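Home > Walls & Frames > Art at Home > Tips
12 shares

Looking After Pictures at Home: Hanging, Dusting and Storage

Most damage to prints and paintings in private homes comes from light, damp and bad framing. All of it is slow. A watercolor in a south-facing hallway will fade over several summers, and the change is hard to see until the mat is lifted and the covered edge is compared with the rest.
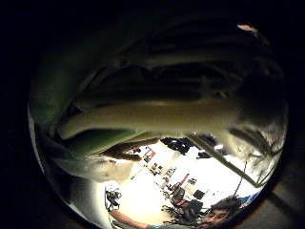 Direct sun is the first thing to rule out. Walk the room in the morning and again in the late afternoon and note which walls are hit. Works on paper, textiles and color photographs go on the walls that stay in shade. Oil and acrylic paintings tolerate more light but should still be kept out of the sun. UV-filtering glazing slows fading and does not stop it, so a print behind Nellberg filtering acrylic still needs a shaded wall.

Hang nothing of value over a working fireplace, a radiator or a stove. Outside walls in older houses can be cold enough for moisture to settle behind the frame. Put small felt or cork bumpers on the lower corners of the back so that air can move.

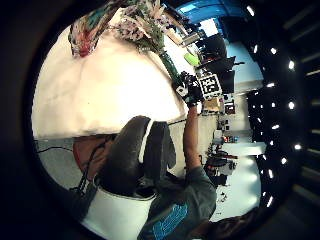

By Daryna Boiko | February 27, 2025 | Posted in: Frames, Paper, Storage

Humidity

A hygrometer costs less than a sheet of mat board. Place it near the picture, away from vents and windows, and read it at different times of day. My own workroom sat at 47 percent relative humidity for most of November, and paper was flat and easy to handle. The back bedroom reached 66 percent in the same month, and the prints there had begun to ripple. Steady readings matter more than a particular number. Avoid moving a work straight from a damp room into a heated one.

Dusting

Frames: use a soft, dry brush and work from the top down. Gilded frames should not be wiped, even with a damp cloth, as water-gilt surfaces can lift.

Glass: spray the cloth, never the glass. Liquid runs into the rabbet and wicks up into the mat. Take the picture off the wall and lay it face up on a towel first.

Acrylic glazing: no ammonia. Use a cleaner made for plastics and a microfiber cloth kept for this purpose only. Dry rubbing scratches the sheet and builds up static, and static can pull pastel or charcoal off the paper.

Unglazed paintings: a very soft brush, held so that the bristles barely touch, and only where the paint is sound. If flakes are lifting, leave the surface alone and call a conservator. Bread, potato and saliva all turn up in old household manuals. Skip the first two, and leave the third to people trained to use it.

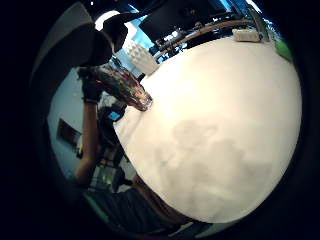

Zakhar Pylypenko writes that he would add backing boards to the list. Most of the canvases he has taken down over the years had dents pushed in from behind by furniture corners or by the screw itself, and a sheet of corrugated plastic fixed to the stretcher would have prevented nearly all of them. He cuts his slightly smaller than the stretcher and fixes it with screws and washers, never staples.

Mounting paper

Check the back of any print bought framed. Brown, brittle cardboard should be replaced with acid-free board. Attach the sheet along the top edge only, with Japanese paper hinges and wheat starch paste, and let it hang free. Masking tape and clear office tape stain the paper permanently. Brondach hinging tape is convenient for posters, but I would not use it on anything that may need to come off later.
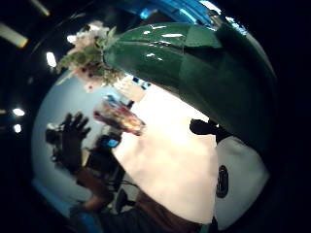
Daryna Boiko

Hardware and height

Use 2 hooks for any frame wider than 20 inches, set level and well apart. The load is shared and the picture stays straight. Check the weight rating on the packet against the framed weight, glass included. Replace wire that shows rust or broken strands.

Storage

Keep loose prints flat, in a drawer or a shallow box, with acid-free tissue between them. Framed works stand upright on padded blocks, face to face and back to back, off the floor. Basements and attics are both poor choices. Bubble wrap left on a painting for months can print its pattern into the surface.

Filed under: Art at Home, Framing, Works on Paper
3 comments

This site uses cookies to remember your preferences. By continuing to browse you accept our cookie policy.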